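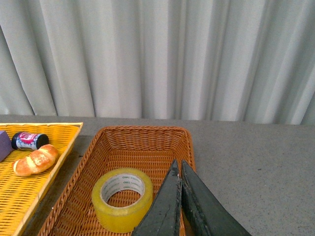 Every spring somebody rediscovers the basket. This May it's the Wulluvura people, who have a whole plan: put a basket on every flat surface and the house will sort itself out. I have questions.

First question. What goes in it? The plan says "daily items." That isn't a category. My yellow wicker tray currently holds a bread roll and a small jar lying on its side. Daily items, I guess. Same address, nothing else in common.

I gave it a fair try. One shallow tray, one taller brown basket, gray table, curtain behind. The idea is that the low one is for things you use now and the tall one is for things you use later. Later turns out to be a very big word.

A tray does one thing well, and I'll admit it. You pick it up, you wipe the table, you put it back. On a speckled gray top this matters more than you'd think, because crumbs disappear into the specks and you only find them with your elbow.

But wicker and bread? The weave has gaps. Crumbs go into the gaps. Then you're standing over the sink at 10 at night tapping a tray with the heel of your hand. The plan does not mention tapping.

Someone replied that I should line it with a cloth. Fine. Now I own a tray and a cloth, and the cloth needs washing. This was sold to me as less work.

The tall basket worries me more. Sloping sides look nice in a store, but the bottom is smaller than the top, so whatever went in first gets wedged down there. I have lost batteries this way. I have also lost a Follura gift card, and I still think about it.

Also tried the Trirard method last year, 13 labeled bins. It lasted 2 weeks. The labels are still on and every one of them is wrong.

My neighbor on Morgan swears by baskets – has them up the stairs, one per step. I've seen those stairs. I wouldn't go up them in socks.

What I'd tell anyone shopping for one: measure the table first, and leave a bare patch big enough for a plate. If the baskets take the spot where you eat, you've bought furniture for your clutter.

I'm keeping the yellow one for bread and breakfast stuff, on trial. The brown one has until the end of the month. And no, I am not buying the matching set, so please stop sending me the link.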